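The Jewelry Box Turnout: Our Gallery
Eneck Craft and Mending Circle, January

Once a year we ask everyone at Eneck to go home, find the place where their jewelry lives, and tip the whole lot out. Drawers, dishes, coat pockets, the little zip bag from a vacation four summers back - all of it, onto something flat where you can see what you own. Then we sort, untangle, mend and put it away again properly. It's my favorite thing we do all winter!

This year 22 of us joined in, which is our best turnout yet, and the Magbanua branch did theirs on the same evening so we could swap tips back and forth (their trick for opening stubborn jump rings is wonderful, and I've stolen it). Between the two groups we rescued 50 pieces that had been sitting broken or knotted for ages. Fifty! Some of them needed only a drop of oil and a pin. Others took most of a night and a large pot of tea.

A few things I'd pass on to anyone starting. Spread a dark cloth or mat first, because pale chain disappears on a pale table. Pull out the cords and beads before you touch the fine chain, or you'll end up with one enormous knot. Put watches to one side, away from anything that might scratch the glass. And keep a saucer for loose clasps and single charms - they're worth saving, even when you can't think what they came off.

Beaded bracelets deserve a quick look at the elastic or thread between the beads. If you can see it fraying, restring it now, while all the beads are still on it. Braided cord is much more forgiving. Ours mostly got a gentle hand wash and a night flat on a towel, and they came up beautifully bright.

The leftover beads go to the Kurthorpe swap table as usual, and the Zirnard repair evening starts at 7 for anyone with soldering jobs. Bring your own magnifier if you have one, we never have enough.

Now the picture. Red beads, braided red cord and a little heap of silver chain, all laid out on a gorgeous dotted paisley mat. I love that red against the black!
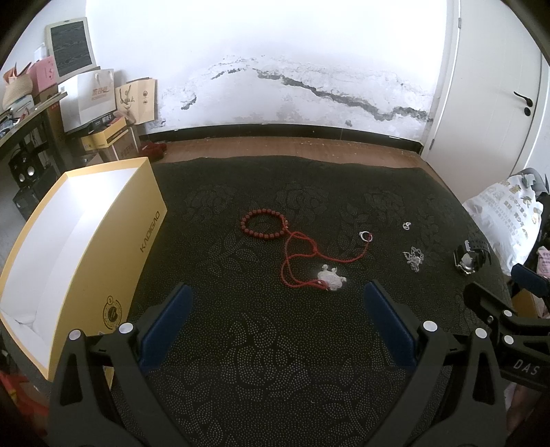 How do I get a knot out of a fine silver chain without snapping it?

Lay it flat, open the clasp, and put one small drop of baby oil on the knot. Ease it apart with two sewing pins, working from the outside in, and don't pull on the ends. Wash it in warm water with a little dish soap afterward and pat it dry.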